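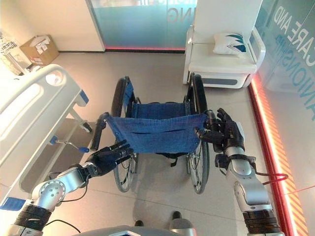
Blue folding wheelchair next to the bed, crank side.

Kulsoom_R: I must keep this wheelchair beside a crank bed for my mother. The crank handle sticks out at the foot end and I hit it with my leg every time. Where do you park yours?

geraghty_d: Fold it and put it against the wall. Open chair takes too much floor.

Kulsoom_R: I tried this on Tuesday. At night I need it ready fast, and unfolding with one hand is difficult for me.
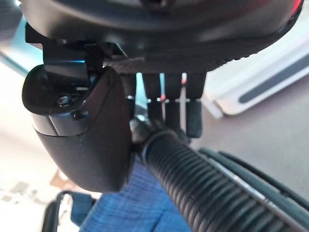 Also the floor is tile, so I always put both brakes before she sits.

Aparecida M.: I don't agree with Darragh. Leave it open, but turn the crank handle in under the bed if yours folds.

geraghty_d: Mine doesn't fold.

Recent topics
Cushion for Suduron chair
Bed rail too high (7 replies)
Cillau brake pads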